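## Parts bench FAQ

**Which parts do you take out for reuse?**
Drives, memory and graphics cards. Anything else stays with the chassis unless the work order lists it.

**Where do I put small parts?**
On the bench, next to the machine they go with. Memory goes in the slotted holders on the gray plate, and the drive goes beside it.

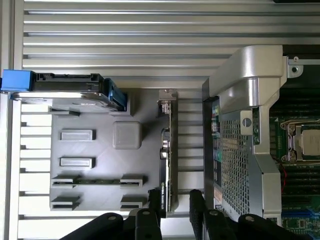
*Hard drive, Quadro card and open server chassis on the bench.*

**Do desktop towers go through the same bench?**
Yes. Lay the tower on its side and take the side panel off. Keep the panel with the case.
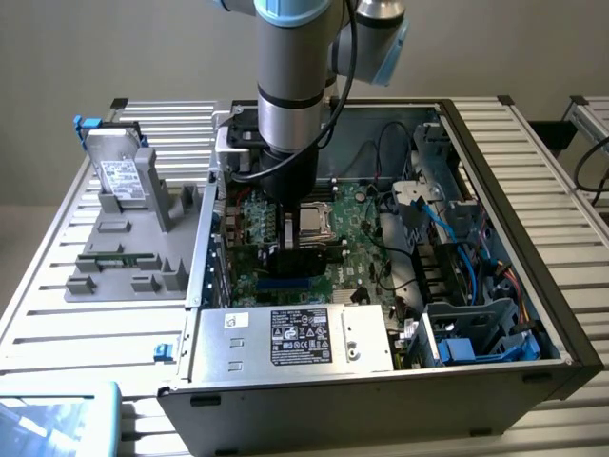
Cables can stay plugged in until you need the space. Label the drive cables before pulling them.

**Do you wipe drives?**
Yes, at the Linton site. Allow two days per batch of 200.

**Who do I ask about a missing work order?**
Nga Quan or Hiếu Vũ.

Last updated 11/12/2025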